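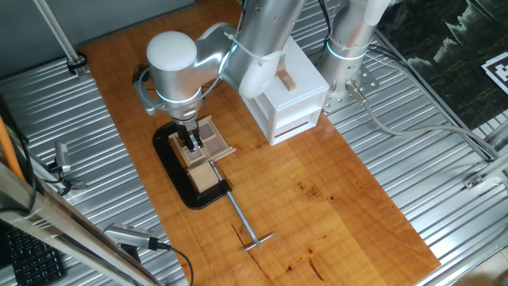 Why Do Playing Cards Have Hearts, Spades, Diamonds and Clubs?

Grab a deck of cards and spread it out on the floor. Go on, we'll wait! You should see two red suits and two black ones: hearts, diamonds, clubs and spades. They look so normal that it's easy to think cards have always been that way. They haven't, and the story of how they got there is a great one.

Cards from far away

Playing cards reached Europe more than 600 years ago. The first ones probably came from Egypt, and they had cups, coins, swords and polo sticks on them. People in Italy and Spain loved the new games, but hardly anyone there played polo, so the polo sticks turned into plain sticks or clubs. If you visit Spain today, you can still buy a deck with cups, coins, swords and clubs!

Germany went its own way. Card makers there tried all sorts of pictures, and the ones that stuck were hearts, leaves, acorns and bells. Imagine yelling "I've got the king of acorns!" across the kitchen table.

The clever French idea

In the 1400s, card makers in France came up with shapes that were super simple. A heart, a diamond, a three-leaf clover and a pointy leaf shape that we call a spade. Each one was a single flat color, either red or black.

Why was that so smart? Back then, a lot of cards were colored using stencils. A stencil is a sheet with a hole cut in it, and you brush paint through the hole. A swirly golden cup is hard to stencil, but a plain red heart is quick and easy.

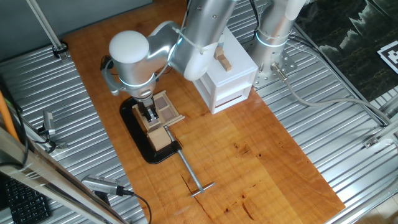 So French cards were cheaper to make, and soon they were being sold all over the place. English players liked them too, and later on people took them across the ocean to America.

What about the names?

Look at the club. It doesn't look one bit like a club, does it? The French call it a trèfle, which means clover. English speakers kept the older name and used it for the new shape. The word "spade" probably comes from the Italian and Spanish words for sword, so there's a little bit of sword hiding in your deck!

Another fun one: your deck has 13 cards in each suit, but tarot decks have 14. The extra one is a knight, and he sits between the jack and the queen.

Try it yourself

Make up your own four suits. Pick shapes that are easy to draw, and use just two colors. Try drawing each shape 50 times and you'll soon find out why the French makers kept things simple — your hand will tell you!

Comments
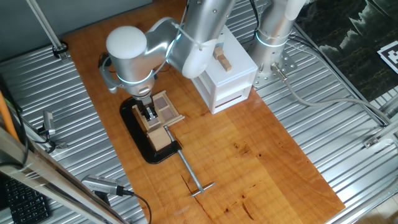
Jui-lin Kong
We did this in August and our suits were moons, fish, boots and clouds. The fish took forever, so we changed them to triangles. My brother wants to know if jokers belong to a suit?

Reply
Great question! No, jokers don't have a suit. They were added in America in the 1800s for a game called euchre, long after the hearts and spades were settled. Moons and boots sound fantastic, by the way. Does your king of boots wear a crown?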